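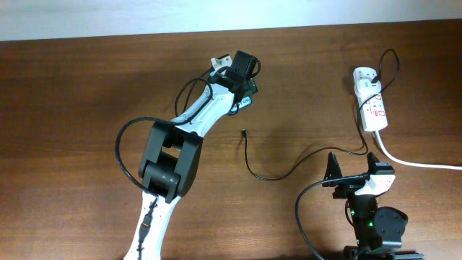

Power strips come to the tables in the Kurneck workroom

August 25, 2020

By Kirsten Þórarinsdóttir

The shared workroom in Kurneck has opened again after the summer closing, and the people who rent a place in it have now electricity on the tables. Until July the only sockets were low on the walls, and the extension cords were lying across the floor between the chairs. Now each of the 12 wooden tables has its own power strip with a switch.

The work was paid by Plitel, the association which runs the room, and it cost 3218 euros together with the new wiring in the wall and the inspection afterwards. The strips themselves were a small part of this amount. Most of it went to the electrician, Kieran Brophy, who had to divide the room into more circuits.

"Before, the whole room was on two circuits," said Mr. Brophy when I visited him there in the last days of the work. "One person plugged in a heater in November and half of the room went dark. It is an old building and it was made for other habits."

The association discussed for a long time if the strips should be fixed under the tables or should stay free on top. Fixing them under the tables looks more tidy, but the tables are solid wood and they are moved often, for courses and for bigger projects. Fiachra Ní Chonaill, who manages the bookings, was against screws from the beginning. She told me that the tables were bought used from the furniture workshop Mac an tSaoi nine years ago, and that she does not wish to see holes in them. So the strips stay loose, and each person can put the strip where it fits the work.

This freedom has some rules, and they are hanging now on the inside of the door. A strip may not be plugged into another strip. The cable to the wall should go over the nearest side of the table and never over the walkway. Heaters, kettles and irons are not allowed on the strips at all; for these there are two separate sockets beside the sink. The last person at a table turns off the switch before going home, also if something is still charging. Who needs power during the night must write it in the booking book.

The rule about charging was the most discussed one. Rónán Ó Riain, who repairs radios and small household devices in the room three evenings in the week, would like to leave his batteries overnight. He understands the worry about fire, he said, but for him it means to carry the chargers home and back each time. Ms. Ní Chonaill answered that a metal cabinet for charging has been ordered and should be in place in November. It will cost 700 euros, and the association still looks for half of this money.

The closing was used for other small repairs too. The window on the yard side opens again. The tabletops were sanded lightly and oiled, because many had rings from cups and marks from soldering. For work with glue, paint or hot tools a mat must be put under, and the mats are in the drawer next to the entrance. The wall sockets which nobody could reach behind the shelf were removed.

At present the room has 70 members, but because of the distance rules only one person or one household can sit at a table. Booking is therefore necessary also in the daytime, which was not so before. The members receive the new booking list by e-mail at the end of each week. It is possible to book a table for a half day or for a full day, and a project which needs to stay standing on the table can be left there for up to five days, if it has a paper with a name and a telephone number.

Pádraig Foley, who is a member since the first year, was one of the first to come back. He makes model boats and needs mostly a lamp and a small drill. "I sat always in the corner, because there was the good socket," he said. "Now I took a table by the window. I must get used to the light."

The workroom is in the back building of the former Brolline shop, on the ground floor, and the entrance is through the yard. Persons who want to become members can ask at the Plitel desk in the front building. The waiting list is open, but new keys will be given out first in November.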